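### 5.2 Slips at the hem

We had hoped to keep this part of the paper short, but the towel trials taught us more by going wrong than the rest of the set did by going right, so we ask the reader's patience. Of the 3232 grasps we logged on cloth, 1102 ended with the fabric sliding out of the jaws before the fold was finished, and a good many of those happened at a woven border, where the weave is flatter than the terry beside it and gives the pads much less to hold on to.

The trouble is easy to miss while it is going on. Our controller, Pinier, takes jaw opening as its sign of a good grasp, and a border pinched by its very edge gives nearly the same reading as one held a full pad deep. The operator (usually Gobnait Keogh, who has folded more towels for us than anyone should have to) feels nothing odd until the lift begins, and by then the corner is on its way back to the table.

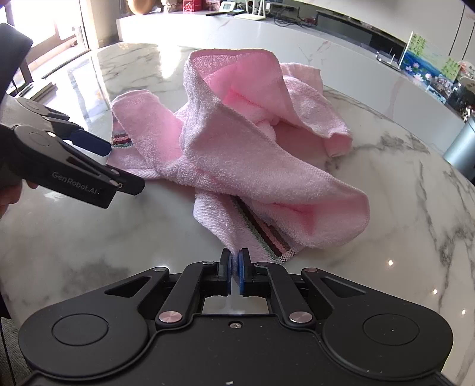 **Figure 5.** Two hand-held grippers at work on a bunched pink towel. The nearer one has its blue-padded jaws closed on the striped border of the trailing edge.

Daithí Noonan first suspected the pads, and we spent most of August swapping them, with little to show for it beyond a drawer full of rubber. What helped in the end was a short test pull of 2 mm after closing, with the jaws reopening if the width reading dropped during the pull. This caught some 5 in every six slips on the Jornwood towels, though it did rather poorly on thin tea cloths, and we return to those in the next section.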